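Waxing your own skis: what's worth the bother

Every September somebody in Miltcombe tells me I need a 109-dollar waxing iron before the snow comes. I doubt it. A steady low heat matters more than the label, and if the wax smokes, the iron is too hot.

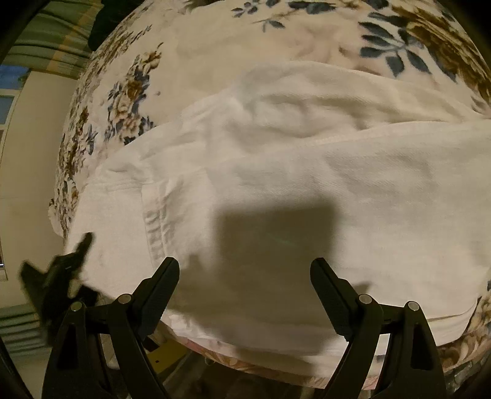

Let the base cool fully before you scrape. Apostolos Zacharopoulos swears by three coats. I tried one coat against three on the hill at Vanorberg and couldn't feel a thing — maybe racers can. Brush tip to tail and skip the spray.

70 shares | 4 comments

This site uses cookies. Accept

Back to top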